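Right, a thread about the pavement along the playing field, because the council newsletter has called it "a walking route for all" and I walk it twice a day.

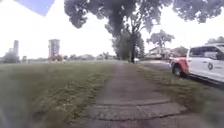
The newsletter says the route was "assessed and found to be in good order". Assessed by whom, and from what? A passing car? I'd love to know what bad order looks like.

Start with the joints between the slabs. The edges are chipped and a bit proud of each other. Fine in daylight if you're paying attention. Try it at half six on a winter morning with a dog pulling.

My neighbour Veronica Marinescu pushes her mother's wheelchair along there to the bus. She tips it back at every joint. I asked if she'd been consulted for the assessment and she laughed at me.

Then the grass. It creeps in from both sides, so you lose a bit of width every year. It's the same concrete under there as when I moved in, you just can't walk on it any more. Two people with shopping can't pass without one stepping off.

I did report this. The reply said edging is "carried out as part of the mowing cycle". The field does get mowed, I'll give them that. The mower goes up and down the open part and the edge of the path stays exactly as it was.

Now the plan. Jornwood have been hired to "refresh" the route and the first leaflet came through the door in August. It's a glossy thing. There are eleven paragraphs and the word "slab" isn't in any of them. "Wellbeing" is in there four times.

What they want to do is put in distance markers, so you know how far you've walked. The full loop is 1505 metres, apparently. I can't say I've ever stood on that path wishing I knew that.

There's also going to be an app, from a company called Wendov, which tells you when you've reached a "pause point". I pause when I'm tired. I've been managing this without a phone since I was a toddler.

Cost of the markers and the app for the first year: 4000 pounds. Cost of lifting and relaying the worst slabs, according to Riaan Lekota, who lays paths for a living and went to look as a favour: 800. I'm no accountant.

To be fair to Jornwood, Riaan's figure was a quick look and a scribble on the back of a receipt. He says himself he'd want to see what's under the concrete before he promised anything. But even if he's out by double, it's still cheaper than signs.

People keep asking me about the tree. Yes, I love the tree. Everyone loves the tree. It's the only decent shade on that whole side, the field is wide open and goes yellow in patches the minute we get a dry spell.

The leaflet says the tree "will be celebrated". I don't trust that sentence at all. Does it mean a bench? A plaque? Fairy lights? I asked by email and was told the details are "emerging".

Emilian Pop thinks the roots will be blamed for the cracks and then we'll lose it. I'm not convinced. There are cracks a long way back from the trunk, well down the other end, and I've never seen a root that keen. But I can imagine someone writing it in a report.

What I would like is for somebody to get an actual tree person out before any digging starts. Put it in writing, with a name on it. Then relay the slabs, and go carefully near the trunk.

A few replies say at least something's being done. Is it, though? We had something done before. There was a consultation evening with sandwiches and a big map you could put stickers on. I put mine on the path. I have no idea where the map went.

Others say it's the view that matters, all that open grass and the towers in the distance. Lovely view, agreed. I'd look at it more if I didn't have to watch my feet.

And someone asked why I don't use the road side instead. Because there's no shade and the cars come round that bend as if they're being chased.

Comments on the leaflet are open for another 15 days. There's a form on the back. The box for "other" is about the size of a stamp, so write small, or do what I did and staple a page to it.

If you do write in, please say "relay the slabs" and "cut back the edges" in those words. Last time the answers got boiled down to "residents value the outdoors" – which I suppose we do.

I'll post the reply if I get one. I'm still waiting on the one about the mowing.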